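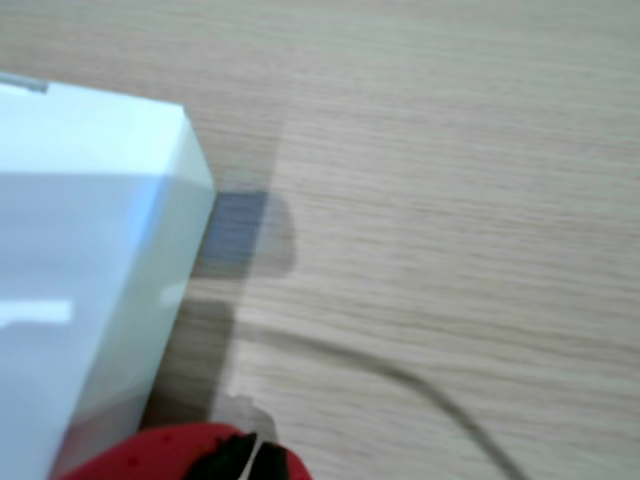

Weiße Schachtel auf heller Tischplatte

Häufige Fragen zum Puzzletausch Zesari

Stand: 11.10.2026

Wie funktioniert der Tausch?
Du schickst ein Puzzle, das du fertig gelegt hast, an die nächste Person auf der Liste und bekommst dafür eins von jemand anderem. Mehr Regeln gab es am Anfang gar nicht, und im Kern ist es so geblieben. Inzwischen machen 49 Haushalte mit, und es ist jedes Mal wieder eine Freude, ein Paket aufzumachen und ein Motiv zu sehen, das man sich selbst nie gekauft hätte!

Welche Puzzles sind erlaubt?
Alles ab 500 Teilen. Am beliebtesten sind Puzzles mit 1.000 Teilen, die passen auf fast jeden Küchentisch und lassen sich gut verschicken. Holzpuzzles gehen auch, bitte vorher kurz in der Liste vermerken. 3D-Puzzles und Kugeln lassen wir weg.

Muss der Originalkarton dabei sein?
Nein. Viele Kartons sind nach ein paar Runden ohnehin hinüber. Teile in einen festen Beutel, Vorlage dazu (ein Farbausdruck reicht völlig) und ab in eine neutrale Schachtel. Wer ganz ohne Vorlage legen möchte, schreibt »blind« hinter den eigenen Namen -- ein Riesenspaß, vor allem bei Landschaften mit viel Himmel.

Was ist, wenn ein Teil fehlt?
Bitte auf dem Begleitzettel notieren, an welcher Stelle. Bis zu 2 fehlende Teile sind in Ordnung, danach nehmen wir das Puzzle aus dem Umlauf. Schau vorher noch einmal unter dem Teppich, im Staubsaugerbeutel und in den Hosenaufschlägen nach. Ja, in den Hosenaufschlägen.

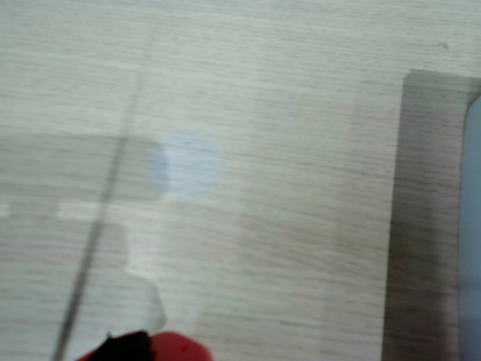

Meenakshi Jaiswal schrieb uns dazu im August: »Bei der Hafenansicht fehlte laut Zettel ein Stück vom Kran. Ich habe es aus Pappe nachgeschnitten und angemalt, man sieht es nur, wenn man es weiß. Darf das drinbleiben?« Aber klar, sehr gern sogar! Nur bitte auf dem Zettel erwähnen, sonst sucht die nächste Person nach einem Teil, das anders aussieht als auf der Vorlage.

Wie lange darf ich ein Puzzle behalten?
Acht Wochen sind der Richtwert. Wer länger braucht, trägt das in die Liste ein und fertig. Die große Siddale-Karte mit den vielen Feldwegen war einmal den ganzen Winter über bei derselben Familie, und alle hatten Verständnis.

Wie sortiere ich am besten?
Rand zuerst, sagen die einen. Farben zuerst, sagen die anderen. Ich sortiere nach Form und lege flache Deckel daneben, in denen die Teile nebeneinander Platz haben. Gutes Licht von der Seite hilft enorm, dann erkennt man auch die Struktur der Pappe.

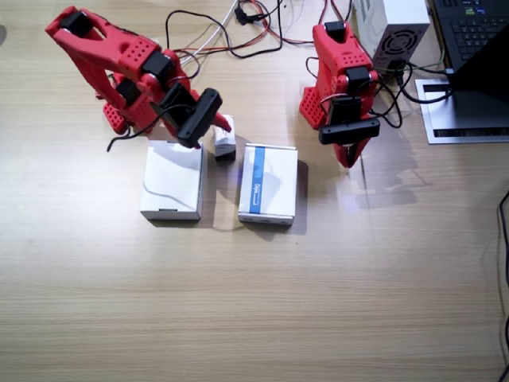

Eine Leserin meinte, nach Form zu sortieren sei bei Motiven mit viel Text reine Zeitverschwendung, da gehe es über die Buchstaben viel schneller. Stimmt, bei alten Plakaten mache ich es inzwischen auch so.

Wer zahlt das Porto?
Immer die Person, die verschickt. Auf die Dauer gleicht sich das aus.

Kann ich jederzeit einsteigen?
Ja! Trag dich in die Liste ein und gib an, was du als Erstes losschickst. Deine Adresse sieht nur, wer dir ein Paket schickt.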